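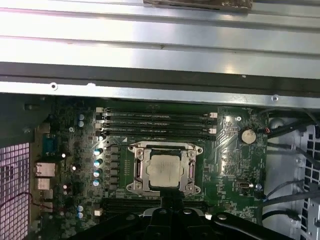
Week 4: Where your program's stuff lives

Hi all! These are my notes from Monday, tidied up a bit, with the part we ran out of time for added at the end. If you missed class, ask Mizanur Kodikara for his copy of the board, because my handwriting got bad after the break.

We started with the desk and the filing cabinet. Memory is the desk: small, quick to reach, wiped clean when the power goes. The disk is the cabinet down the hall. When you double-click a program, it gets copied from the cabinet onto the desk, and the processor works on it there. I know the comparison is old (I had it from my own teacher, Rosemarie Ostermann) but I still like it!

Sticks of memory go into long slots on the motherboard, and a latch at the end of a slot holds the stick in place. Servers tend to have a lot more slots than the laptop in your bag. Which slots you fill first matters, and the manual for the board will tell you. Please read it before the lab and not during.

Addresses. Think of memory as one very long street where every house holds one byte. The house number is the address. If I store a four-byte number at address 340, it takes up 340, 341, 342 and 343, and the next free house is 344. Amber asked whether two programs can both use address 340. Yes! Each one gets its own pretend street, and the operating system keeps the map from pretend houses to real ones. That's virtual memory, and it gets all of week 5.

Stack and heap. The stack is where function calls keep their local bits and pieces. It grows when you call something and shrinks when you return, so you hardly have to think about it. The heap is where you ask for space yourself, and in C you also have to give it back. Forget to, and you have a leak. Farzana's version of the Ukby exercise leaked 49 bytes on each pass through the loop, which sounds like nothing until you leave it running over lunch.

For next time:
Read the handout on paging, first half only.
Redo the street exercise starting from address 3340, with eight-byte numbers this time.
Fix the leak in Ukby and write me two or three lines on how you found it.

Menaka Wijesinghe is running the help hour this week, same room, 4 p.m. Bring your code with you, even if it doesn't compile.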